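Visitors' Afternoon

The bus let Pushpa Gautam off at the wrong gate, so she walked the length of the Limus building and came in ten minutes after the others. A girl at the desk gave her a sticker with a 20 on it and pointed down the hall.

It was the January open day. Her daughter-in-law had signed her up. Pushpa had packed boxes at Homia for most of her working life, and the family had decided she would find this interesting.

The demonstration room had folding chairs and a big screen. Kaede Onishi stood beside it with a cup of tea she never drank. She explained that the arm on the screen was a simulation, and that the real one was down the corridor and would get the same instructions once they were happy with them.

"How many times does it practice?" asked a man in the front row.

"We ran 300 last night," Kaede said.

"And nobody watched?"

"Ifeoma watched two. Then she went home."

Ifeoma Dauda, at the keyboard, raised one hand without turning around. She switched from one view to the next, and the people in the chairs leaned forward.
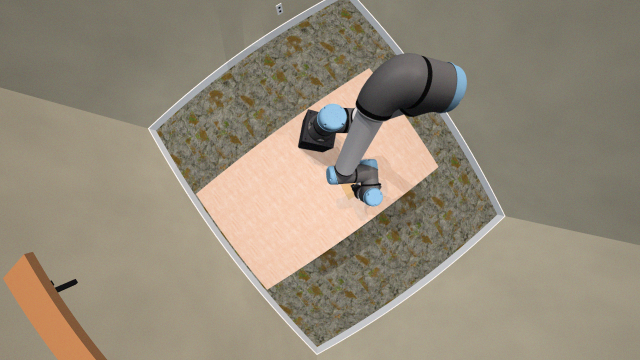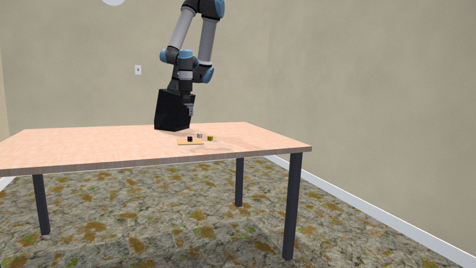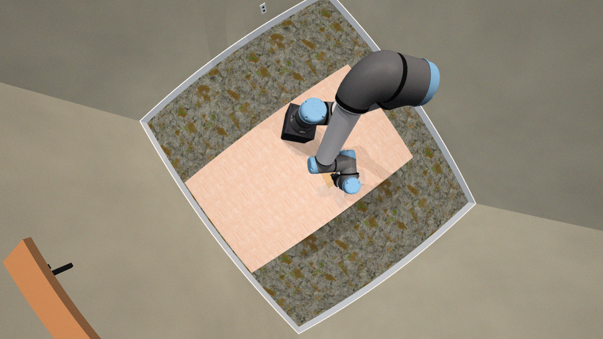 Two views from overhead and one from the side of the table, all from the simulation.

The Question

"Who picked the floor?" Pushpa asked.

Kaede looked at the screen. "The floor?"

"It looks like the path behind my house. Stones and moss."

"It came with the software, I think," Kaede said. "Ifeoma?"

"I picked it," Ifeoma said. "There was a list. I liked that one."

A few people laughed. Pushpa wrote it down in the margin of her leaflet. The man in front asked what the arm would cost, and Kaede told him that was a matter for the sales office, upstairs until four.

When the chairs emptied Pushpa stayed where she was. Her knee was bad and she wanted the crowd to get ahead of her. Ifeoma was still typing.

"I did that job," Pushpa said. "Things off a table, all day. The small ones are the worst. You get them with your nails."

Ifeoma stopped typing. "It has trouble with the small ones too."

"What do you do about it?"

"Move it over a little and run it again."

Pushpa thought about that. At Homia they had given her a rubber thimble, and she had lost it the first week.

"Do you want to start one?" Ifeoma asked. She slid her chair back from the desk. "It's that key."

Pushpa put down her leaflet, came around the desk, and pressed it.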